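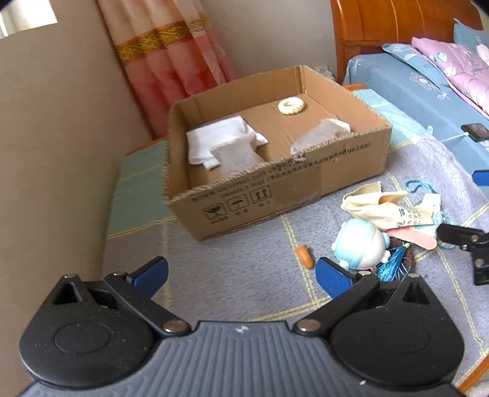

Pratus hand-held gripper with its blue pads open, at a shallow cardboard box.

Pratus hand-held gripper – setting up and looking after it

The Pratus is the gripper we reach for first at Jamadura, and we're very fond of it! You hold it, you work it by hand, and the two fingers swing in on their linkage arms until the pads meet. It weighs 485 g, so a long session won't leave your wrist aching.

Pads
The blue pads do all the hard work and they love to be clean. Wipe them with a damp cloth before each session and leave them to dry open. Fluff is the usual culprit when a grip starts to slide, especially if you've been picking up cloth. Fit a fresh pair every 2000 grips (both sides together, please – an old pad next to a new one pulls the fingers off centre).

Pivot pins
Two large pins hold the linkage arms to the ribbed body, with four smaller ones at the upper joints. Every 400 grips, put a tiny drop of light oil on each and work the fingers open and shut seven times. Wipe off whatever creeps out, and keep it well away from the pads.

Checking the close
Squeeze slowly on nothing at all. Both pads should arrive together and sit flat against each other. If one gets there early, slacken the screw on that finger, nudge it back and try again. It's a lovely feeling when it clicks into line.

Spares
Pad pairs, pins and finger screws come from Fatgate. Pads for the older Han gripper are a different shape and won't fit.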